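October
Posted by the author

I have spent the better part of this month trying to decide between two sets of gripper fingers, and I would like the month back. The Karkov fingers are stiff, cheap and a bit brutal. The Rosar ones have a softer closing profile and cost more than my first car's transmission. Both bolt on with the same screws, the one mercy in the whole affair.
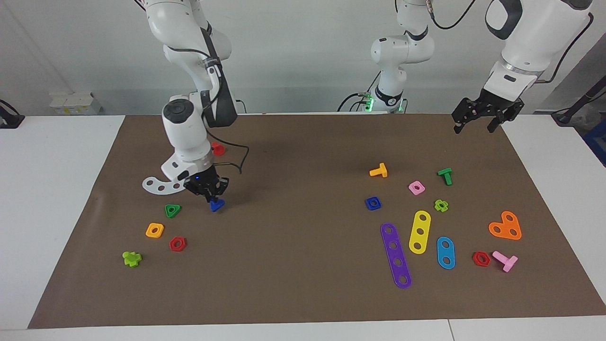 Karkov got the first run, 100 picks spread over 3 evenings, all on the default Salazar controller settings. My rule was simple: grab the part, lift it, put it down somewhere sensible. Flat plastic parts are meaner than they look. A triangular nut like the blue one in the fingers there gives you one flat side and a corner to squeeze, so a few degrees of wrist error and it squirts out sideways. The bolts are friendlier. The long bars are fine if you take them across the middle and a comedy if you don't.

Final tally for Karkov was 18 drops, nearly all of them nuts. I then lost an evening to the force limit, which the Salazar software stores in two menus that don't speak to each other. Change one, reboot, and the other quietly wins.
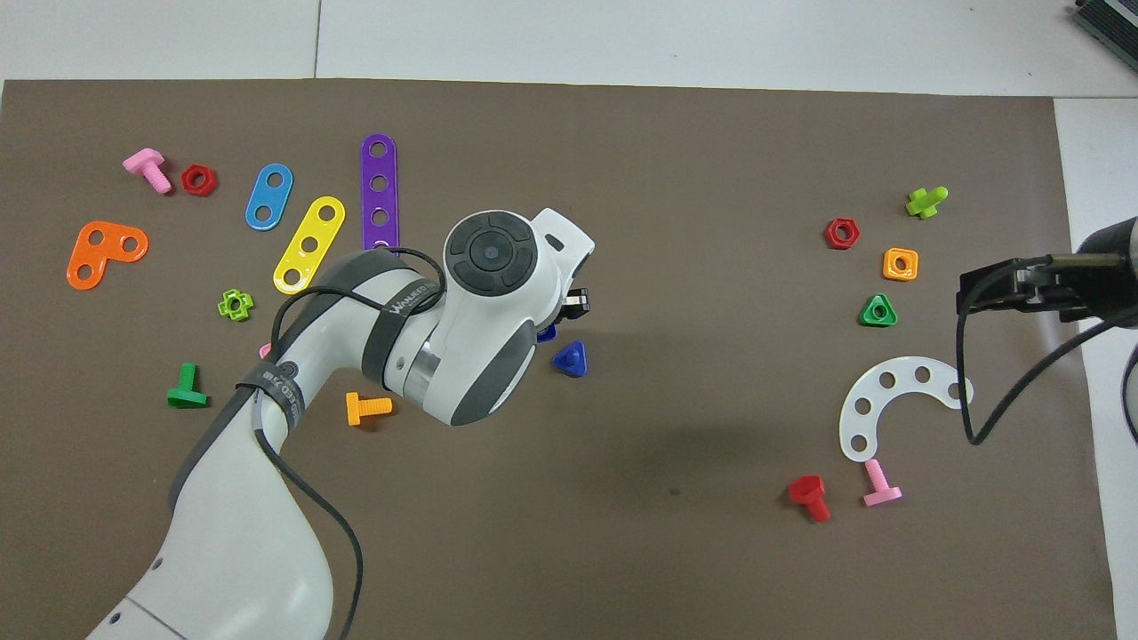 Rosar dropped 9 on the same routine, so half as many — for a good deal more than twice the money. It also closes slowly enough that I found myself leaning toward the table to encourage it. I'm keeping Karkov on for now and putting thin rubber pads on the tips. The Mandel pads are in the mail and have been for a while.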